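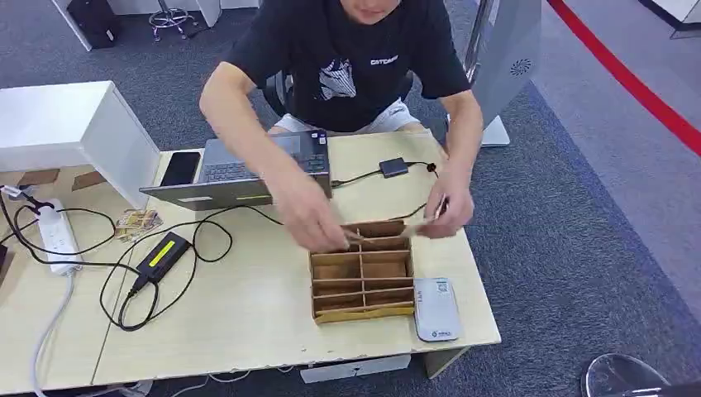

Photo: Faninard / Kha Cù

2 min read

Small workshop in Flonden puts desk clutter into boxes

FLONDEN – A small workshop called Flodus has started to offer a free evening course for people who have too many little things on their desk. The course began in April and takes place in the reading room on Lý Street. Participants learn to put together a brown box with many small slots, and then to decide what should live in each of them.

The box has thin walls, one long divider in the middle and shorter dividers across it, so there are two columns of rectangular slots. The strips are fitted by hand, and this is the part where most people lose their patience, according to Đạt Lâm, who started the course.

"The first time, everybody pushes too hard," he said. "You must hold the strip straight and let it go down slowly. If it bends, take it out and begin again."

Mr. Lâm worked for many years in a shop for electrical parts, where he had to find the correct cable or plug very quickly while the customer was waiting. He says that the same habit is useful at home. Chargers, adapters, keys, memory cards and spare batteries are the things which people in his course search for most often. Many of them keep everything in one drawer, and he asks them to bring the full drawer to the first evening.

The course has two evenings. On the first one, the participants build the box at a desk, and many of them keep their laptop open next to it to follow the instructions. On the second one, they sort. Mr. Lâm does not allow a slot with the name "other things". He also recommends to leave a few slots free at the beginning, so that the box is not full already after one month.

The interest was bigger than the organizers expected. Flodus prepared 20 places for each group, and until now 119 persons have put their name on the waiting list. A second group will start after the summer break, and the workshop is looking for a larger room in the same street.

A resident of Lý Street, who visited both evenings, told Faninard that she found three identical phone chargers in her drawer, and also the small key of a suitcase she had given away. She has now built a second box for her sewing things.

Participation costs nothing, but the material must be paid by the participants if they want to take a second box home. Registration is possible at the desk of the reading room, every afternoon until 5 p.m.

Comments

mint_tea: Is the box deep enough for a laptop charger? Mine is quite thick and the cable is very long.

R. from the hill: I was in the first group. Label the slots with pencil, you will change your mind.

oldradio: No slot for "other things"? Then I need a bigger house.

Contact the newsroom | © Faninard | Back to top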